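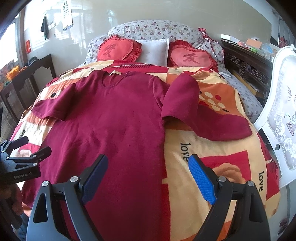

By Retno Halim | Aug 12, 2023 | 2 comments

Living > Bedroom > Folding and Storing

Inness does her folding on the bed. She has a table, and she has tried the table, but she always comes back to the blanket with "love" written on it, between the foot of the bed and the two red heart cushions.

"A table is hard, and the cloth slides on it," she told me. "On the bed the shirt stays where I put it. Also my back is happy."

I asked her to explain how she handles a T-shirt, and she was a little surprised that somebody wants to know this. She lays it flat first and takes her time with the sleeves. One sleeve goes in, then the other, and only after that she thinks about the body.

"My mother pulled the shirt at the shoulders before folding, quite strong. I pull at the hem. If you pull the neck, it becomes wide, and then you have a shirt for sleeping."

She learned most of it in a shop called Kutar, where she worked for two years and where every shirt on the shelf had to be the same width. The manager there used a piece of cardboard. Inness does not use one now. She says her hand is enough, from the wrist to the end of the middle finger.

We talked also about the cushions. Each one has the character 爱, which means love, and she keeps them in front of the long flowered bolster, with a white pillow between. I wondered if it is not a trouble to have so many things on a bed that is also a work place.

"They stay at the head, I stay at the other side," she said. "I only move them at night."

Her cousin Dai prefers to roll everything. They have discussed this for years. Inness agrees that rolling is good for a suitcase, but in a cabinet, she says, the rolls open by themselves and by September you cannot find anything. Thick and soft clothes she never rolls. She folds them wide and puts them in a low pile, dark red with dark red, because she likes to see one color together.

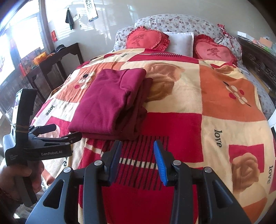

How high can a pile of clothes be before it falls?

I stop at the height of my hand standing up. With thick clothes this is only a few pieces, and then I begin a new pile next to it.

She puts the piles away the same evening, before dinner if possible. "If I leave them, I will take one from the bottom," she said, and laughed. Then she asked if I wanted tea, and showed me how she folds a pillowcase.

We use cookies to remember your settings. Accept | Manage choices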